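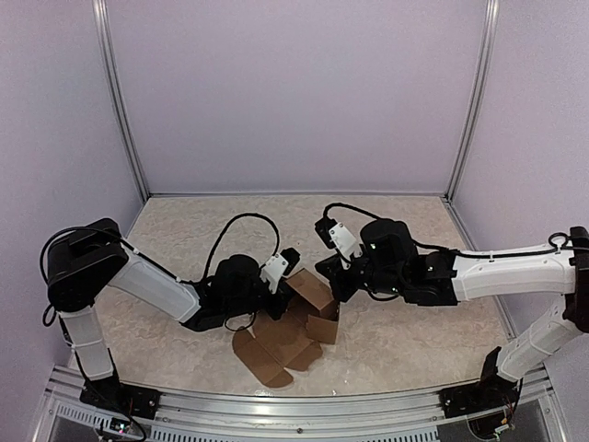
Ticket 245: box folding policy stalls after first crease
Component: bimanual / carton folding
Reported by: Oona Eskola
Assigned to: Kerttu Kettunen
Status: Open, fix under test

Summary
The policy trained on the September demonstrations completes the first fold and then holds both arms still over the carton. The gripper commands stay constant until the episode times out. Seen in 7 of 44 evaluation runs on the Solent cell. The same checkpoint on the Pernier cell has not stalled.

Expected
Second fold starts within 5 seconds of the first panel coming up.

Log

09:40 Eskola
Replayed all 7 stalled episodes. Joint states and both wrist camera streams are complete, no dropped frames. Arm controllers report no faults. Ruled out cabling and the gripper drivers.

10:15 Eskola
Predicted action chunks at the stall are close to zero on every joint. The policy is asking for no motion, so the controller is doing what it is told.

11:30 Kettunen
Checked the training set. Operators often paused after the first fold to look for the side flap. Those pauses were kept in. With a short observation history the model cannot tell the start of a pause from the end of one, and it copies the pause. The Pernier data was trimmed before training, which would explain the difference between cells.

13:05 Kettunen
Wrote a filter that drops steps where both arms are below the velocity threshold and neither gripper is changing state. First version also removed the slow approach to the tuck tab. Lowered the threshold and restored those segments by hand.

14:20 Eskola
Please leave the final hold in. The Babalola success check reads it.

14:35 Kettunen
Done. The filter skips the last segment of each episode. Retraining from scratch with the same seed and chunk length, no other changes.

16:50 Kettunen
New checkpoint copied to the Solent cell as cekel-trim. First 5 runs finished without a stall. Too few to close on.

Next steps
Eskola to repeat the full 44 runs with the same carton stock and start poses. Kettunen to add the filter to the Cekel preprocessing script, off by default until the results are in.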